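Linen Rental Working Group – Minutes of the Autumn Meeting
Last updated: Oct 4, 2005
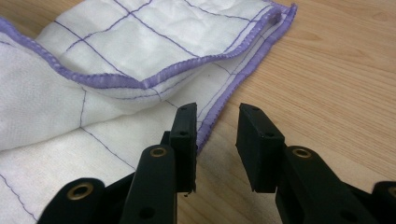 1. Attendance and apologies

Present: E. Kvaran (chair), representatives of Purus (laundering), Gridora (weaving and finishing), and Tekin (distribution). Apologies were received from Vosotero. The Vosotero written return was taken as read under item 4.

2. Minutes of the previous meeting

The minutes of the February meeting were approved with one correction. In item 6, "wash temperature" should read "rinse temperature". The chair signed the corrected copy.

3. Matters arising

3.1 Shrinkage allowance. Gridora confirmed that the cutting allowance on kitchen cloths has been increased in the length direction only. Width shrinkage was within tolerance on all lots tested and no change was made. Purus asked whether stock already in circulation would be relabeled. Gridora replied that it would not. The old and new cuts can be mixed in the same wash load but should not be mixed in the same folded bundle.

3.2 Hem thread. The trial of the heavier hem thread is closed. Breakages at the corner backtack fell, but the heavier thread caused puckering after pressing. Gridora will return to the earlier thread and add a second backtack at each corner.

3.3 Bundle ties. Tekin reported that paper bands are now used on all outgoing bundles. Two customers have asked for string. The meeting agreed that string would be supplied on written request and charged at cost.

4. Circulation returns

Returns for the period were tabled. Opening stock in the pool was 2000 cloths. Of these, 1191 were in service with customers on the count date. The balance was in wash, in transit, or on the shelf at Tekin.

Purus noted that the in-wash figure and the in-transit figure are taken at different times of day, so that a load leaving the plant in the afternoon can appear in both. The chair asked that both be taken at close of business from the next period onward. Tekin accepted this for the main depot but could not commit to it for the second depot, where the count is done by the driver on return.

The Vosotero return listed losses under one heading only. The meeting asked for cloths worn out in service to be shown separately from cloths not returned. The chair will write to Vosotero.

5. Wash testing

Purus presented results for the current kitchen cloth. The test lot was 200 cloths, washed and pressed on the standard cycle and inspected at intervals.

Colorfastness of the stitching thread was satisfactory. No transfer to the ground fabric was recorded at any inspection. Absorbency was low on new cloths and improved after the first few washes, as expected from the finish. Gridora does not propose to change the finish, as unfinished cloths have jammed in the cutting room.

Edge curl was recorded on part of the lot. Purus attributes this to overloading of the dryer. Gridora considers that uneven thread tension may also contribute. The two accounts were not reconciled. It was agreed to repeat the test at a reduced dryer load with no other change to the cycle, and to bring the result to the next meeting.

6. Folding standard

The draft folding standard was discussed at length. The text as circulated called for a fold in half, then in thirds, with the hem inside. Tekin pointed out that a cloth folded in thirds does not sit square in the present crates and that the stack leans once it is above half height. Purus prefers thirds because it suits the folding table.

The chair proposed quarters for crate stock and thirds for shelf stock. This was agreed for a trial period. The draft will be reworded as follows:

"Kitchen cloths for crate delivery shall be folded twice, hem inside, and stacked with the closed edge to the front. Cloths shall be fully dry before folding."

Purus asked for a definition of "fully dry". After discussion the words "as judged by hand at the center of the cloth" were added. The meeting did not adopt a moisture reading – no party has a meter at the folding station.

7. Rejects and mending

The reject limit remains at 3 faults per cloth, where a fault is a hole, a broken stitch line, or a stain remaining after the second wash. Gridora asked that an open corner be counted as a mend and not as a fault. Agreed.

Mended cloths will go back to the pool without a mark. Rejected cloths will be cut down for wipers by Purus and removed from the stock figure in the same period.

8. Actions

Kvaran – write to Vosotero on the loss headings.
Purus – repeat the wash test at reduced dryer load.
Gridora – add the second corner backtack, and report on thread tension.
Tekin – move the depot count to close of business, and propose a method for the second depot.
Purus and Tekin – run the folding trial and keep a note of leaning stacks.

9. Any other business

Tekin gave notice that crate deposits will be reviewed. A paper will be circulated before the next meeting.

10. Next meeting

To be held in February at the Purus plant. Papers to the chair in advance.

Contact: Eyvindur Kvaran, chair | © 2005 Linen Rental Working Group | Back to top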